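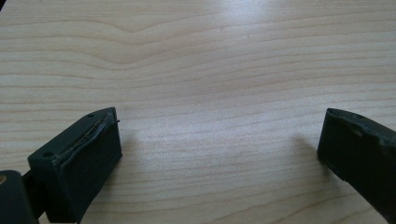
About Mudavo

Mudavo repairs and tests gripper tooling for small automation shops. We work out of one building in Birkett, and most of what comes through the door is broken plastic: finger blocks, adapter plates, cable guides and mounts.

How we got started

Brian Shirima was running a packing line at Lurnska when a gripper finger cracked at the mounting holes during a night shift. The arm kept cycling with half a finger and dropped parts outside the guard until someone hit the stop. There were no injuries. The line was down for nine hours, and the spare on the shelf had the same weak spot as the one that failed. Brian left the following September and set up Mudavo to look at that kind of failure full time.

What we do

A dark block with a ragged, split edge tells us a fair amount before it goes under the microscope. We look at where the crack runs relative to the small round holes, whether a layer is peeling away from the body, and what the matching face looks like. Please send both sides of the break and any fragments. Do not glue them together or clean them.

You get a written report with a probable cause and a recommended change to the part or the duty cycle. If we can't tell why it broke, the report says so.

Our own mistake

Job 3639 was a set of replacement fingers for Fukness. We rated them on a pull test and did not test side load. One snapped after 200 cycles. We recalled all 32 fingers and replaced them at our cost. Every design now gets a side load test before it ships, and customers receive the results with the parts.

Visiting

The shop is open to customers on Wednesday afternoons. Call ahead if you are bringing a complete gripper.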